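Laying the Table at Gavura: A Gallery

Posted 17 Jan 2026 by Esi Asamoah

The supper club at Gavura owns 300 pieces of tableware and no two of them appear to have met before. Members asked for pictures of the settings, presumably so they could argue about them at home as well. The long white table does most of the work and gets none of the compliments.

The color scheme
An orange plate, a white bowl and a green-tinted cup behind the plate. We call this a palette. The fork and spoon went down to the right, and one spoon is still up in the air, bowl end first, awaiting a ruling. 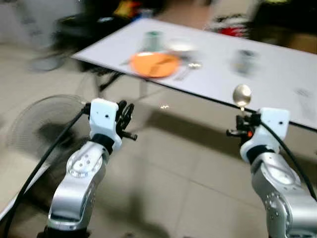

Yaa Bawa wrote in to say that a spoon belongs above the plate if there's pudding and beside it if there's soup, and that serving both on the same night is how clubs fall apart. She would also like the orange plates kept for guests. The guests have asked for the white ones.

House rules, as they stand
Bowls go on last. Cups stay within reach of the person drinking from them, a rule we adopted in June after a long evening.

Still wanted
Matching forks, or forks willing to pretend. Leave them in the box marked Ankrah by the door. We have plenty of teaspoons, thank you, Adwoa.

Next gallery: napkins, and the two schools of folding them.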